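アームが一本、ついに自分で箱に部品を入れた!

いきなりですみません。でも先に書かせてください。金曜の夜、共同工房の隅っこで、自作の卓上アームがM3のネジの小袋をつまんで、持ち上げて、隣の箱の上まで運んで、離したんです。落ちた場所は狙いから指一本ぶんずれていましたが、箱の中には入りました。思わず声が出て、奥で革を縫っていた人に振り向かれました。

作っているのは、部品の小袋を仕分けるための小さなアームです。電子工作をやる人ならわかると思うのですが、キットや基板を買うたびに、透明な小袋が増えていきますよね。スペーサー、ネジ、ケーブルの端子、使わなかったゴム足。捨てるのは惜しいし、探すときには絶対に見つからない。だったら機械にやらせよう、というのが始まりでした。普通は引き出しを買えば済む話です。わかってます。わかってるけど、作りたかった!

名前は「Cloten」にしました。響きだけで決めたので深い意味はありません。工房のホワイトボードには「クロテン」と書かれて、横に動物の絵まで添えられてしまったので、もうそれでいいかなと思っています。

前回の記事を読んでいない方のために構成を書いておきます。関節は五つ、モーターはシリアルバスサーボ。根元の二つだけトルクの大きいものにしています。制御は小型のLinuxボードで、カメラは机の上の支柱に一台。腕のリンクは3Dプリントで、最初はPLA、今はPETGです。PLAのほうは根元のブラケットが割れました。締めすぎた自分が悪いのですが、バキッという音はしばらく耳に残りました。

今月はほとんどケースの話です。

サーボの電源と制御ボードをずっと机にむき出しで置いていて、さすがに怖くなってきました。金属くずが飛んでくる工房なので、ネジ一本転がっただけで終わりです。そこでアクリルのケースに入れることにしました。透明にしたのはLEDが見たいからです。あと、単純にかっこいい。配線がきれいなら、ですけど。

最初はレーザーカッターで全部切るつもりで図面を引いて、Adeyemiという板材屋さんの端材で試し切りまでしました。ところが、はめ合いのツメが全然合わない! レーザーの切りしろを片側しか引いていなかったんです。図面を直して切り直したら今度はきつすぎて、差し込んだところからヒビが走りました。アクリルは本当に容赦がないです。三回目で箱の形になったときは、しばらく机に置いて眺めていました。

固定は金属のスペーサーとネジにしました。接着も考えたのですが、どうせ何度も開けることになるので、ネジのほうが気が楽です。実際、組んだその日に三回開けました。一回目はファンの向きが逆。二回目はUSBの口が壁側を向いていた。三回目は、スイッチを中に入れたまま閉じてしまったから。書いていて恥ずかしくなってきました。

つかむ側の話もさせてください。ここがいちばん面白いんです。

透明な小袋というのは、カメラにとってかなり嫌な相手です。光るし、透けるし、形が毎回違う。最初は袋の輪郭を探させていたのですが、照明の反射を袋だと思い込んで、机の何もないところを一生懸命つまみに行っていました。かわいかったけど仕事にはならない。そこで袋の輪郭はあきらめて、中身の「暗いかたまり」を探して、そこから少し上をつまむようにしました。そうしたら急に当たりだしたんです! 袋の中身は重さで下に寄るから、袋を立て気味に置いてやると、上には何も入っていない平らな部分が残る。そこなら指でも機械でもつまめます。自分で袋をつまむときも同じことをしているんだな、と気づいて妙に感動しました。

指先にはシリコンのシートを貼っています。百円ショップの滑り止めも試しましたが、ビニールに対してはベタつきすぎて、今度は離してくれません。開いても開いても袋がぶら下がっている。Korkgateという名前で売っていた薄いコルクシートも試して、これは離れはいいのに滑る。結局、シリコンの上にベビーパウダーをほんの少し、で落ち着きました。

調整の記録も載せておきます。30回続けてつまませる試験を繰り返していて、最初の組は散々でしたが、今の設定にしてからは途中で止まらず最後まで回るようになりました。動作ログは2,812行たまりました。ほとんどが「つかめませんでした」なので、読み返すと少し切ないです。腕を下ろす速さは、設定値で300から67まで落としました。遅い! でも速いと袋が風で逃げるんです。ビニールって、腕が近づくだけでふわっと動くんですよ。これは机の上でやってみるまで想像していませんでした。

ソフトのほうは、Vustonerという自分用のスクリプト群にまとめ直しているところです。公開できるほどきれいではないのですが、キャリブレーションの部分だけでも切り出せたらいいなと思っています。机の四隅にマーカーを貼って、順番に指先を合わせていくだけの単純なやつです。

次にやることは決まっていて、まずケースの中の配線を短くします。長いまま押し込んだので、ふたを閉めるたびにどこかが挟まりそうになる。それから手首にもう一つ関節を足したい。足したら絶対に重くなって、根元のサーボが悲鳴を上げるのもわかっています。でも手首がひねれたら、斜めに寝ている袋も取れるんですよね……。

スペーサーの長さ違いを注文したので、届いたらまた書きます。

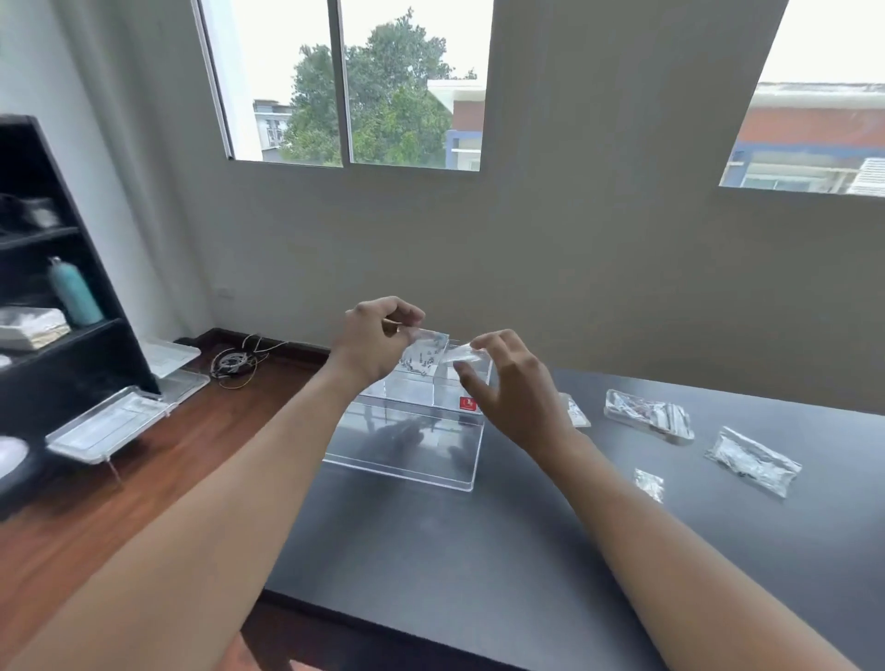 アクリルケースのネジは、どのくらいの強さで締めればいいですか?

軽く当たって止まったところから、ほんの少し回すくらいで十分です。強く締めると穴のまわりからヒビが入りやすいので、手回しのドライバーを使い、対角の順に少しずつ締めていくと安心です。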